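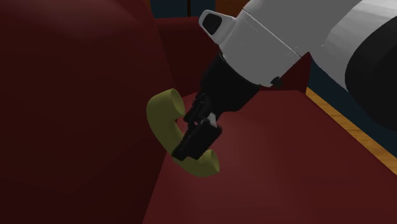 Keeping the landline after switching to fiber?

Janen_24
We're moving to fiber in December and the installer says the copper line gets shut off the same day. My mother lives with us and only uses the house phone. The new box has a phone jack on the back but voice is an extra 16 dollars a month. Is it worth it, or should I get her a simple cell phone?

clumovau
Pay the 16. She keeps her number and the phone she knows. I tried moving my dad to a cell and he left it in a drawer.

yticona
I'd go the other way. The fiber box dies when the power goes out, and so does the phone plugged into it. Copper carried its own power. If she needs to call someone during an outage, a charged cell phone will work and the jack won't.

clumovau
That's what a battery backup is for. Mine ran the box and the phone for most of an evening.

yticona
Most of an evening. We had 24 hours without power last winter.

Broneseck
You can do both. Port the number to a cheap internet phone service, plug the adapter into the router, and have it forward to a cell if the adapter goes offline. Check the port rules first. Do NOT cancel the copper line before the port is finished or you can lose the number.

Janen_24
How long did the port take?

Broneseck
Nine days. They rejected it once because the name on the bill was spelled differently from my form.

Jhair Huamán
Also ask about the other jacks in the house. Ours in the kitchen and bedroom went dead until I unhooked the outside line and ran a cord from the box to the nearest wall jack. If you have an old corded phone with a real bell, test it. Some boxes won't ring it.

yticona
And update her address for emergency calls. It doesn't always carry over.

Janen_24
Thanks. The bill is still in my late father's name, so I'll call about that before I order anything.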